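Ok so I finally did the junk cupboard. The one in the hallway. The one I've been shoving things into since March. A thread, for accountability.

1/ Rules came from my friend Sunee, who is ruthless. Everything comes out onto the floor, all of it, and nothing goes back until you've said out loud what it's for. I felt like a real dill talking to a tape measure but ok.

2/ First find: 4 dead torches. Second find: the instructions for a Cevetti coffee grinder I gave away two flats ago. Straight in the recycling, didn't even say goodbye.

3/ Empty boxes are my weakness. A good little box with a lid? I will keep that until I die – it might be the perfect size for something! Sunee says the something has had its chance.

4/ Also the dowels. I bought them for a wall hanging (saw one at Castellanos, nearly fainted at the price, decided I'd make my own). Wall hanging status: it's dowels.

5/ Moved the whole operation to the marble because the hallway got too crowded to walk through. Cold on the knees but at least you can see what you've got.

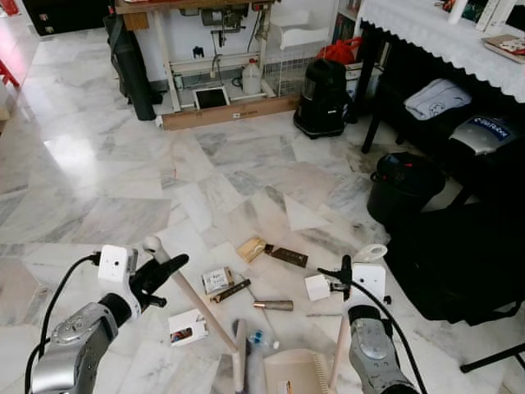

Small stuff, round two. Gold box is staying, don't @ me

6/ Next up is sorting this lot into keep, donate and "ask Melati", who knows what every mystery cylinder is. Already sent her a message about the grey one with the metal cap. Waiting on a verdict.

7/ If anyone local wants up to 2 shoeboxes of picture hooks and odd screws, sing out. Otherwise they're off to the op shop with the torches' empty spot in the cupboard looking very nice, thanks.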